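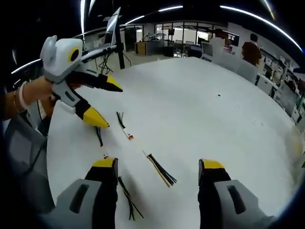 2020-09-11

Second go at the tank sensor board for Orkis, the creamery that took our first one in April and has been polite about it ever since. The old board logged milk temperature well enough, then sat on the readings until someone rang up to ask for them. This one is meant to send them on to Kotix by itself. Laid the parts out before lunch and lost most of an hour to leads. Any white table with wire bundles strewn over it looks like progress to a visitor, so I have stopped apologising for mine. Labels on both ends from now on, please, me included.

Bench results. Left the probe in a jug of cold milk and compared it with the dairy thermometer. They agreed until the agitator motor was switched on, at which point the probe decided the milk was soup. Moved the probe lead away from the motor supply and it calmed down. Will ask for screened cable. Will be told there is a budget.

Sending every 300 seconds is fine. Sending every 200 gave us two dropped messages and a duplicate, which Kotix cheerfully booked as a second collection. On paper Orkis now owns more milk than its cows could manage. Deleted it by hand — must not become the method.

Call with Omoregie, who haul for three of the farms. They want the tank level before the lorry sets off, and don't much care about temperature. The farms want temperature and don't much care about the lorry. Ima, our shiny route planner, wants both and at present gets neither.

To do:
Screened cable for the probe.
Make Kotix refuse duplicates.
Ask Orkis which tank is the one they call the new tank. There are 2 candidates and both look old.
Wash the jug.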